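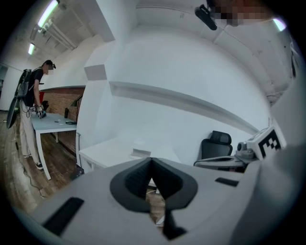 Figure 3. Data collection with hand-held grippers, seen from the gripper's own camera. An operator with a head camera and back frame works at the table on the left.

4.2 What the kit costs to own

The usual case for hand-held grippers is that they are cheap. We doubt that the case has been made. Papers on the subject tend to quote the price of the gripper alone and leave the reader to guess at the rest. As Figure 3 shows, an operator may also wear a head camera and a frame on the back, and a marker cube sits on the gripper housing. Each of these is a line in somebody's budget, and each can fail on its own.

We asked three suppliers, Descombe, Feden and Tisico, to quote for the same order: 14 grippers with spares and two years of support. Only Feden priced the spares. Descombe listed a finger pad set at 500 euros but would not say how long one lasts, and Tisico offered a discount that ended before our purchasing office could have approved it. We do not regard any of the three quotes as a sound basis for comparison.

Staff time is harder still to pin down. Isaksson's planning sheet, which we used as a starting point, treats setting up as free. Our own log for March holds 1,351 recordings, and the sheet has no column for the ones that had to be thrown away — or for the hours spent charging, pairing and checking clocks between devices. Adding those hours by hand moved the cost per usable recording far more than any choice of supplier did.

A lab could reply that a robot arm also needs setting up, and that is fair. It is a reason to cost both options in full, and we have yet to see a plan that does. The Phan model comes closest, but it writes the grippers off over five years, a lifespan for which we found no evidence in the suppliers' papers or in our own repair notes. We use two years in what follows and give the results for one year alongside.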